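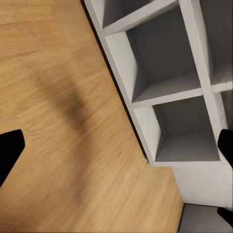 Gripper view in the Wutura sim, white cubby shelf on the oak-toned floor.

Two weeks with Wutura now so time to write something down before I forget it all. Short version – good, a bit pricey, docs are a mess.

It's the home pack from Hindeo. 12 rooms, furniture you can swap, plugs into whatever arm model you already have. Install took me most of Thursday evening. Most of that was the license key, which wants a capital letter the email doesn't have. Grr.

Stuff I like. The floors. Wood grain looks decent even this close, and the insides of the cubbies go darker toward the back like a real shelf would. My old setup had every box lit the same flat gray and the depth estimates were garbage. Shading alone was worth teh switch for me.

Stuff I don't. Shadows are very soft and I can't find a setting to sharpen them. Shelf units load empty, you place objects yourself or write a script. I wanted 1000 layouts overnight and got as far as 100 before it ran out of memory. Support answered next morning, said there's a fix in March. We'll see.

Also tried the Bednárik pack last year. Cheaper, faster to load, but the shelves were basically one solid block with a picture on the front. No good if you want to reach into anything.

Would I renew? Probaly yes. If you only need tabletop scenes, skip it, the free tier does 2 of those and they're fine.

Next up – mugs in the lower cubbies, and a proper look at the collision settings.

Recent posts
Reredari wrist mount, six months on
Bednárik home pack: first look
Cleaning up my joint limits file

Contact | © Bench Notes | Back to top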